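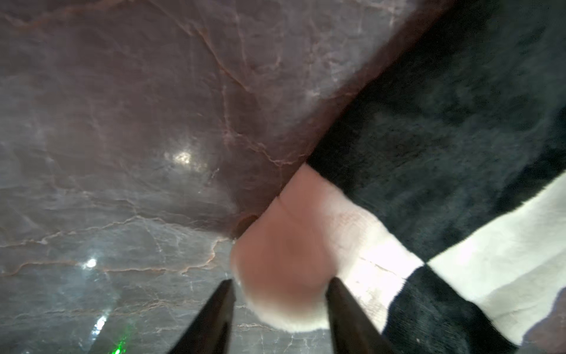 Wrist camera view at the marble bench: gripper fingers either side of the pink part of a checkered plush item.

Visit report: Sundbridge handling lab, equipment planning for the returns line

Date of visit: Feb 21, 2018
Present: Beat Holzer (Sundbridge), Ayman Ouali (Fodon, purchasing), and the author (Fodon, process engineering)

Purpose

Fodon has money set aside for one automated picking station on the returns line at the Orkau warehouse. The draft request went in during January with a single figure for the arm and nothing against the gripper, the camera or the people needed to run it. Purchasing sent it back. The visit to Sundbridge was arranged so that the missing lines could be filled in from a working cell.

We were on site for one afternoon. Most of it was spent at the soft goods bench, as plush toys and cushions make up the part of our returns that the present suction tool handles worst.

The cell

The arm is a mid-sized six-axis model on a fixed pedestal. It carries a two-finger gripper with narrow, tapered black fingers and a small camera at the wrist. A second camera hangs over the bench, and both feeds go to a monitor beside the operator.

The wrist view was the more useful of the two to stand in front of. It shows the fingertips and the goods together, so a bad approach can be spotted before the fingers close. With the overhead view alone the hand hides the contact point for the last part of the move. Ayman asked whether the wrist camera could be dropped to save cost. Holzer's answer was that they had run without it for a season and would not do so again. I have entered it in the budget as a required item.

Work surface

The bench tops at Sundbridge are interchangeable, and the polished marble one is used for trials of surface glare. The stone is veined in white and pink and throws back bright white spots under the lamps. A vision system has to cope with those spots and with the veins, which have edges of their own that can be taken for the outline of an object.

Our tables at Orkau are coated steel, worn shiny in the middle. Glare is therefore a real cost question for us. There are two ways to deal with it: change the table top, or change the lighting and the camera settings. Holzer's advice was to start with the table. A matt cover sheet costs little and can be swapped by the shift team, whereas tuning the lighting takes engineering time each time the layout moves. I have put in the cover sheets and left lighting as an option.

Soft goods

The item on the marble had a short pile and a bold black and white check, with a rounded pink-peach part set against white fuzzy fabric. Goods of this sort raise three points for the specification.

First, a strong pattern can split one object into several as far as the software is concerned. The supplier must show results on patterned goods as well as on plain ones. We will send our own samples.

Second, a projecting part is a natural place to grip, but grip strength has to be set low enough to spare the seams. Sundbridge sets a force limit per product group. We would need the same, and someone to maintain the table of limits. That is staff time and belongs in the running costs.

Third, pile sheds. Fibres collect in the finger joints and on the lens cover. Holzer's team cleans the hand at each shift change and keeps a spare set of fingers on the shelf. The spare set was absent from our draft.

Gripper choice

Ayman had brought quotations for the Lu gripper in a two-finger and a four-finger version. The four-finger hand holds cushions more evenly, but it needs a wider clear space around the goods, and our totes do not give it – the walls get in the way on any item lying near a corner. Narrow fingers reach down beside an item with less trouble.

The two-finger version is quoted at 2,695 per unit, without cabling or mounting plate. I propose to buy 2 units, one fitted and one spare. A failed hand would otherwise stop the station until a replacement arrived, and the quoted delivery time is up to 21 working days.

Ayman would prefer to hold a spare set of fingers only and take the risk on the body of the gripper. His case is that the fingers wear and the body seldom does. My view is unchanged, but the request will show both versions with the difference in price so that the decision can be taken by the plant manager.

Items to add to the request

Gripper, two-finger, with mounting plate and cabling
Spare gripper (option A) or spare finger set (option B)
Wrist camera with replaceable lens cover
Overhead camera and bracket
Matt cover sheets for the work table
Guarding and floor marking
Operator training, including cleaning of the hand
Engineering time for product group settings, first year
Lighting changes (option, not recommended at this stage)

Guarding deserves a note. Our draft assumed that the existing fence could be reused. Holzer looked at the Orkau layout drawing and pointed out that the access door opens into the reach of the arm. The door will have to move or be rehung. Facilities should price this before the request goes back, as it may affect the conveyor stop as well.

Planning

Sundbridge allowed 4 weeks between delivery of their arm and the first regular shift, and overran. The delay came from the settings for soft goods and from waiting for floor fixings; the arm itself was ready early. I suggest that our plan starts the fixings before delivery and keeps the present suction station running beside the new one until the soft goods settings are signed off.

The suction tool should be kept after that too. It remains the better choice for flat cartons and bagged textiles, and it is paid for.

Open points

Ayman to obtain a written price for the mounting plate and to ask whether the quoted delivery time applies to spares.
Facilities to price the door change.
The author to select sample goods, patterned and plain, and to ask the line leads for the worst cases from recent returns.
Holzer has offered to send the Sundbridge cleaning sheet and the layout of their force limit table.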